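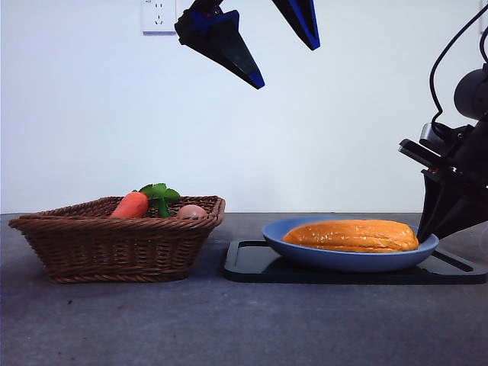
Jikar have been a band for nine years, and for most of that time the people of Nimley have been asking them to turn it down. The four-piece play a sort of seasick folk rock, heavy on accordion, with choruses that arrive a bar later than you'd like. Their new record, Margaritis, was made in a rented house outside town over one damp August, and it's a homely thing. You can hear the kettle on track two. The percussion on the opener is credited in the liner notes to "basket, tray, plate". The actual drum kit was in a van with no clutch.

Necessity suits them. Their last album had strings, a children's choir and a guest rapper, and sold roughly 80 copies, a fair share of them to the choir's parents. Margaritis has none of that. It has five songs on the first side, all of them about leaving Nimley, and a second side about coming back to do the laundry. The singing is rougher than it used to be — the cold that went through the house in week one is audible until the end of the ballad — and the harmonies have stopped trying to sound like somebody else's.

The best of it is Riserden, named for the next town over, where the band once played to a darts night. It runs past seven minutes and has one chord change, which the bass player misses. They kept the take. I've played it more than anything else this year, mostly in the car, where the accordion frightens the dog.

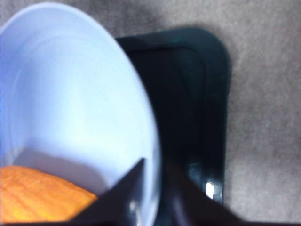
One regular at the Nimley pub, where the band still play every second month, told me the new songs were fine but he missed the old ending, when they all used to stop at different times. He has seen them 60 times by his own count and owns none of the records. He'd buy this one, he said, if they'd put it on cassette.

They are looking into it. In the meantime the clutch has been fixed, and the tour starts in Riserden, on darts night again.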